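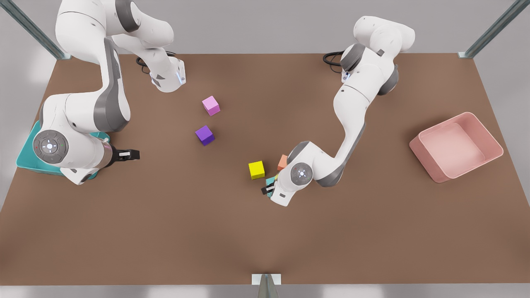

I've been asked a few times how we switched our building from paper rent checks to direct debit without losing track of who had paid. Going to write it down in one place.

Background: 38 Aquino Street in Lisdale. Mixed building, shops on the ground floor, apartments above. I do the books three mornings a week. Before me it was Nuala Buckley, who did them for a long time and kept everything in green ledgers. The ledgers are good. I still check things against them.

Checks came in by mail, under the office door, and sometimes inside a birthday card for Nuala. Each one got written in the ledger, then on a deposit slip, then typed into the spreadsheet. Same number copied three times.

Most of my errors were in the third copy. The worst was a 290 typed as 920. Took me two evenings to find.

If your totals are off and the difference divides evenly by 9, look for swapped digits first. 920 minus 290 is 630, and 630 divided by 9 is 70. Nuala taught me that one. I hadn't run into it anywhere else.

We sent the direct debit forms out in February. One page, both sides. The mistake was putting the signature line on the back. A lot of them came back unsigned and I had to go knock on doors.

Second version had everything on the front. Larger type, account number in boxes. Those came back fine.

Some tenants didn't want it and that's their choice. Gearóid Corrigan on the third floor still pays by check and still brings it down himself on the last day of the month. His rent has never been late.

Thabiso Tshabalala, who has the shoe repair shop, asked for two smaller payments a month because his slow week is always the first one. The bank could do it. I would not have thought to offer. After that I put a box for it on the form and several other people ticked it.

Bank fees. There was a setup charge of 500 and then a small amount per payment. Get the per-payment fee in writing and ask what happens when a payment bounces. Ours charged for the bounce and again for the retry until Yuxi Guo, who owns the building, called them and had the retry fee taken off.

Pick your collection date with care. We started on the 1st. A lot of people here get paid on the 1st, but the money doesn't show up until later that day, and the debit ran in the morning. We moved it to the 5th and the bounces mostly stopped.

One thing I'd keep from the old way is the receipt. People liked having a slip of paper. I print one for anyone who asks and leave it in their mailbox. Small job, done before lunch.

Deposits stay separate. Different account, different page, never in the same column as rent. There was a 3750 deposit for one of the shops sitting in the rent total when I started, and it made that whole quarter look better than it was.

Someone asked what software. A spreadsheet. One tab per month, one row per unit, and I don't delete rows when someone moves out. I close the row with a date and start a new one under it.

Úna Tierney asked if I'd share the form. Yes, once I take our bank details off it. Will post it under this one.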